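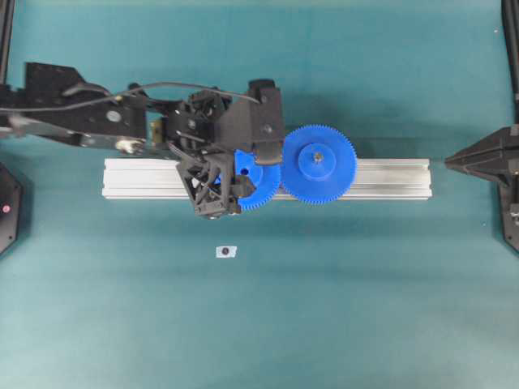
Aluminium extrusion on the green table covering.

Review: Druvari bench cover, large size

I bought the Druvari cover in November to go over an old dining table that I use for repairs and small jobs. The table top was badly marked and I was tired of laying newspaper over it. I have had the cover down for 3 months now, which seems long enough to say something useful.

It comes rolled in a cardboard tube. Mine was on the floor for a night with books on the corners before it would lie flat, and one corner still lifted a little for the first week. The instructions say to warm it with a hairdryer. I tried that and it made no difference I could see. Time did the job.

The top side is a tight weave and the underside is a thin rubber layer. The grip is good. I can lean on a file with most of my weight and the cover stays where it is. Small screws don't roll far on it, and a dropped one tends to stop near where it landed. My last cover was a smooth vinyl one from Clorko, and I spent a lot of time on my knees looking for washers.

Cleaning is mixed. Metal filings brush off with a soft hand brush, but very fine dust gets into the weave and needs the vacuum cleaner. Tea came out with a damp cloth. Machine oil did not. I left a patch overnight and there is now a dark spot near the front edge that I have stopped trying to shift. Druvari sell their own cleaner for this and I haven't bought it.

Heat is the weak point. The label says no soldering, and they mean it. I touched the cover once with the tip of an iron and it left a hard shiny mark straight away. If you solder a lot, buy a silicone mat to go on top or look at something else. Hrvoje Jurić at the Dronside repair evening has the Kos mat, which takes heat much better, but it is only 400 mm deep and costs nearly as much. His also smells of tyres, even after a year.

Cutting is fine for light work. A craft knife will mark the weave if you press, so I keep an offcut of hardboard handy. Sharp metal edges have not been a problem so far, though I do take the burrs off first.

Size needs some care. The large is sold as 700 mm deep, and mine measured a touch under at one end. On my table that leaves a strip of bare wood at the back. You can trim the cover with scissors and the edge doesn't fray, so if in doubt go up a size and cut it down.

I paid around £20 with postage. For that I think it is fair value. I would like a better answer to oil — a darker colour would help — and a straighter cut at the factory. For assembly, measuring and general hand work I would buy it again.

Good: grip, price, easy to trim.
Bad: oil stains, no heat resistance, slow to flatten.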